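Hand-Held Gripper Build: Tips on Jaws, Pads and Linkages

Posted 2 December 2021 in Workshop Tips

The notes that follow cover the mechanical side of a hand-held two-jaw gripper, the kind used to collect grasp recordings without an arm attached. They assume a working printer or a small saw, a set of drills, and a finished base plan. Electronics and logging are left for a separate page.

Choosing the linkage

A parallel linkage keeps the jaw faces square to each other through the full stroke. A simple scissor pivot is faster to make, but the faces meet at an angle on anything wider than a pencil, and boxes squirt out of the front. For household objects, build the parallel version.

Cut or print all links of one length in a single batch. If they are printed, lay them flat with the long axis in the same direction on the bed. Links printed in different orientations shrink by different amounts, and the jaws will toe in or out by the time the last screw is fitted. Stack the finished links on a drill bit passed through one hole and check that the far holes line up by eye. File or reprint any that do not.

Pivots

Drill pivot holes undersize and ream by hand. A power drill at final size leaves an oval hole in most plastics. Use shoulder screws if you can get them. With ordinary machine screws, the thread works as a file and the hole opens up within a few sessions.

Tighten each screw until the link binds, then back off until it swings under its own weight. Apply thread locker to the nut only. Liquid locker attacks some plastics and will craze a printed link overnight, so test it on scrap first. Lock nuts with a nylon insert avoid the question.

Add a thin washer between moving faces. Nylon washers run quieter than steel and do not score the link.

Jaw fingers

Make the fingers removable. They are the part that breaks, and the part you will want to change. Two screws through the back of each finger are enough, provided there is a small step for the finger to sit against. Without the step, the screws take the whole side load and the finger rotates.

Round the outside edges of the tips. Square tips catch on bedding, bag handles and drawer liners. Leave the gripping face flat.

Stiffness matters more than strength. A finger that bends at the tip will hold a box by its lower edge only, and the box tips backward when lifted. Add a rib along the back before adding thickness to the face.

Pads

Bare plastic slides on glossy card. Pads can be cut from soft rubber sheet, closed-cell foam, or silicone of the kind sold for baking mats. Foam gives the best hold on light boxes but takes a set if the jaws are stored closed. Store the tool with the jaws open.

Clean the jaw face with alcohol before sticking the pad. Press it in a vise between two scraps of wood and leave it overnight. Cut the pad slightly short of the finger tip so that it does not peel when the tip drags across a surface. Mark the fitting date on the back of the finger in pencil.

If the pad shears off repeatedly, the adhesive is rarely at fault. Check for a jaw that closes out of parallel and loads one edge.

Trigger and return

The return spring should open the jaws fully with no help from the hand. Start with a weak spring. A strong one tires the fingers and hides friction in the linkage, which should be fixed at the pivots. Place the stop on the frame and keep it off the trigger, so that a hard squeeze loads the frame and leaves the trigger pin alone.

Cremilda Fagundes, on the bench next to mine at the Rezende Street shop, runs her trigger cord through a short length of bicycle cable liner. I have copied this. The cord no longer frays at the frame exit.

Trying it on real objects

Bench blocks are useful for setting the stroke and for nothing else. Move to a cluttered surface early. A made-up bed is a harder test than a table: the surface gives, light things sink into folds, and the tips have to work close to fabric. Put out a mix of boxes, bottles, cloths and plastic bags, and work through them without rearranging anything between grasps.

Empty cartons are the most informative item in the set. They crush under too much force and slip under too little. Grip a tall carton upright and low on the sides, keep the flaps clear of the jaws, and watch the panels for bowing.

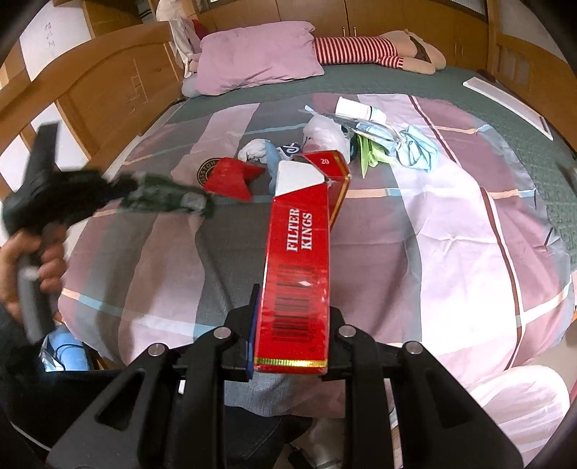
Fagundes objected to the low grip when she read the draft. Her view is that a tall carton should be taken at mid-height whenever the jaws can reach, and that a low grip only makes sense if the tool cannot clear whatever is lying around it. She also wanted it noted that a carton with its top opened is weaker in the side panels than a closed one, so the two should be logged as separate objects.

Both points are fair. I have kept the low grip for crowded surfaces and changed my object list to split open and closed cartons.

Log the following after each run:

Object and condition (open, closed, full, empty)
Pad material and fitting date
Grip height: low, middle or high
Result: held, slipped, crushed, dropped on release

My own log stands at 58 grasps on the current fingers. Of these, 17 were slips, and 3 were crushed cartons from the day I fitted the stiff spring.

Maintenance

Check the pivots before every run. Hold the frame and push one finger tip sideways. Any click means a loose screw or a worn hole. A worn hole can be drilled out and sleeved with brass tube; glue and redrilling does not last.

Brush lint out of the linkage with a dry toothbrush. Do not oil it. Oil holds lint and migrates to the pads. If the pivots squeak, a little dry graphite from a soft pencil is sufficient.

Wipe the pads with a damp cloth after handling bags or bottles. Replace them in pairs. A new pad facing an old one pulls the object toward the stickier side and throws off the centering.

Keep one spare finger and two spare links in the tool bag, with the correct hex key taped to the lid.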